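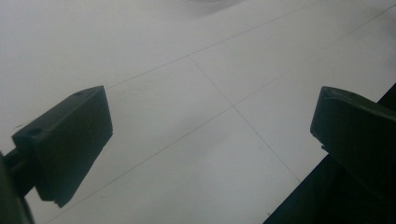
White tiled surface, with dark green gripper fingers at left and right.

How to file a staff travel claim
Updated 11/1/18 by Do-yoon Oh, Finance Office, Brorncombe College

Use these steps for any trip paid for with college funds, including trips charged to a research grant. Claims go through Zovine. Paper forms are no longer accepted.

Before you travel
1. Get written approval from your budget holder. An email is enough.
2. Book rail and air tickets through Butoditz. Standard class is the default for all grades of staff.
3. If the fare is over $400, attach a second quote for the same route and day.

Filing the claim
1. Sign in to Zovine and select New Claim, then Travel.
2. Enter the cost code. Grant codes have 2 letters at the front; department codes have none.
3. Add one line per expense. Do not combine meals and lodging on the same line.
4. Upload a receipt for every item over $20. Card statements do not count as receipts.
5. For mileage, enter the start and end ZIP codes. Zovine fills in the distance.
6. Attach the approval email and select Submit.

Deadlines
File within 18 working days of the last day of travel. Late claims need a signature from the dean. Claims for trips taken in May must be filed before the year-end close, even if the 18 days have not passed.

If a claim is returned
Open the claim, read the note in the Comments field, fix the line, and select Resubmit. Do not start a new claim. The original filing date is kept.

Upgrades
First class and business class are paid only with approval from the provost, given before booking. Attach the approval as a separate file.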